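Lau stops selling guaranteed search rankings and puts its contract terms in writing

PRADCOMBE, 30/09/2020 — Lau, a web marketing firm with offices in Pradcombe and Litby, said today that it will no longer sell any package that promises a place on the first page of search results. The firm has also published its full contract terms and its monthly prices, both of which used to be sent out only on request.

The change applies to new clients at once. Existing clients can move to the new terms or stay where they are until their current agreement runs out.

Why the guarantee is going

Lau sold ranking guarantees for 8 years. They were easy to sell and, in the firm's own view, did not mean much. A bakery can be first in the results for a phrase that no customer ever types. The report looks good, the invoice gets paid, and the phone stays as quiet as it was before.

In February the firm went back through 64 closed accounts that had carried the guarantee. In most of them the promised ranking had been reached. In only 5 could Lau tie that ranking to calls or orders with any confidence. The firm does not claim this was a scientific study. The records were patchy, and some clients never set up call tracking at all. Even so, it was hard to look at the list and go on printing the word "guaranteed" in a brochure.

Lau is just as doubtful about some of what has come along to replace the guarantee. Authority scores, visibility indexes and similar numbers will be left out of client reports unless a client asks for them. Most are worked out by the companies that sell the tools, and they tend to go up when you buy more of the tool.

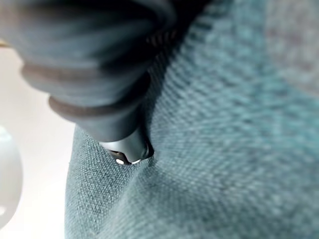

What clients will get instead

Monthly reports will be cut to 2 pages. The first lists calls, form messages and online orders, next to the same figures for the month before. The second lists the work done, with the hours spent on each item. If a month's work had no effect that can be measured, the report will say so.

Contracts will run month to month. There is no setup fee for a client who already has a working website. The domain name, the site files and the ad accounts will be registered to the client from the first day, and a client who leaves takes all of it along.

Lau expects to lose some sales over this. A business owner comparing quotes may well pick the one with the promise in it, and other firms will go on making that promise. The firm's advice to anyone holding such a quote is to ask which phrases are covered, who chose them and what happens if the ranking slips back a week later.

Where the new terms apply

The terms cover website design, search work and paid ads at both offices. Prilton, the site builder that Lau runs as a separate product, keeps its own prices and is not part of this announcement.

About Lau

Lau builds and looks after websites for small businesses, mostly in the trades, food and local retail. The full terms and price list are on the firm's website. Press questions can be sent through the contact form or to the Pradcombe office.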